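Back from the open day at Sandu. Left the house at 9, got there before 10, parked behind the old Fandby warehouse because the front lot was full. It cost 3 dollars, which I paid in quarters. I signed in, got a sticker with my first name on it, and stood with the others by the coffee until somebody came to take us in.

The first thing on the schedule was the folding demonstration, so I'll start with that. 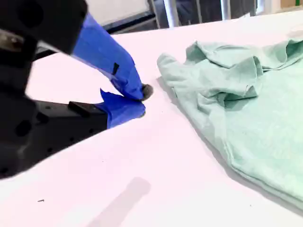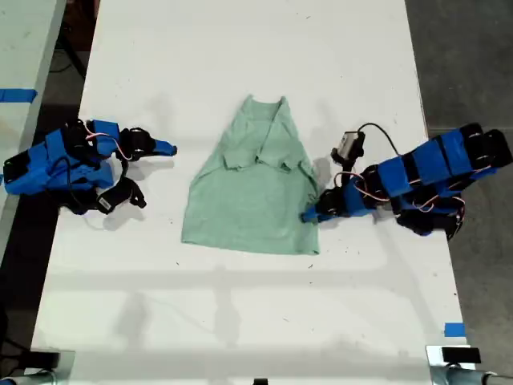
I went mostly for the laundry question. We do hotel and gym work, and shirts are what slow us down. Towels and sheets have gone through machines for years. Staff shirts and T-shirts still get done by hand at the long table, and that is where I lose people, to boredom or to sore shoulders. So I wanted to see a T-shirt done, and I wanted to see it up close. The green one they had on the table was a fair choice, thin and a little wrinkled, more like what comes out of our dryers than the stiff new shirts I have seen at trade shows. I also looked hard at the fingers. The blue tape around them was creased, with a flap sticking up on one, and it made me think of the handles on our own carts. I asked about it. The engineer said they change the fingertips often and tape is quick. I wrote that down. If we ever got one of these I would want to know who does the taping.

The way they teach it is by having a person do the job through the arms first, over and over. Then the software learns from the recordings. They had 3,964 recorded folds so far, all T-shirts, and the number was up on a whiteboard by the door. I asked if that meant it could do a polo. No. A polo would need its own recordings, on account of the collar and the buttons. I asked about a bathrobe and got a laugh, but she did write it down.

I timed what I could on my watch. The best full fold I saw took 46 seconds. The slowest one I didn't finish timing, as a man in front of me moved and I couldn't see the table. A good folder at our place is a lot faster than 46 seconds and talks the whole time. The engineer didn't argue with that. She said speed comes later and right now they care about whether it can start from a mess. That seemed reasonable to me. A shirt that comes in flat is already half folded.

What I saw go wrong: one time it picked up two layers when it wanted one, and the sleeve came along with the back. One time it closed on nothing and went through the motion anyway, very carefully, with no cloth in it. They stopped it and straightened the shirt by hand. I didn't mind seeing that. I'd have been more suspicious if it had gone perfectly. When it did work, it left the shirt in a rectangle that I would have sent out to a gym but not to a hotel.

Questions I asked, with the answers I got:

- Can it run overnight without anyone there? Not now.
- Can it tell a stained shirt from a clean one? Not yet. Somebody is working on it.
- Does it need a white table? No, but it has only been taught on one, so for now yes.
- What does it cost? They wouldn't say. They don't sell it.

The last answer was the main thing I learned. Sandu is not selling a folding machine. They want places like mine to send in garments and maybe host a station for a few months. The project is called Setik. There was a sheet to sign if you were interested, and 17 names were on it when it got to me. I put ours down. It doesn't commit us to anything.

After that we went next door, where Cindine had a booth about sorting. Theirs is a conveyor with a scanner that reads chips sewn into the hems. It's duller to look at and much closer to being something I could use by next year. The chips are the expense. I would have to get them into every piece we own, and the gym would have to agree to it for theirs. I took the price list. It's in the car, I forgot to bring it in.

Lunch was sandwiches. I had turkey. I sat with two people from a hospital laundry in the next county who run three shifts and have the same trouble with shirts, only theirs are scrubs. They said scrubs are worse on account of the pockets and the drawstrings. They had tried a folding machine some years ago, a big one, and it sat under a tarp for most of that time. They wanted to know if small arms would be any different. I said I couldn't tell from one morning.

There was a second demonstration after lunch but I skipped it. I had to be back for the 2:30 pickup and the van needed gas.

Things to do:

- Bring in the Cindine price list and read it properly.
- Ask the gym about chips.
- Count how many shirts we fold in a week, as I was asked and didn't have a number.
- Put aside a box of the worn-out staff shirts in case Setik wants them.

I told the crew about it at the end of the shift. They wanted to know how fast it was, and I said 46 seconds, and they went back to folding. One of them asked if it does fitted sheets. I hadn't thought to ask. I'll put that in an email to Sandu tomorrow.

Dryer number two is squeaking again. Called the repair place and left a message.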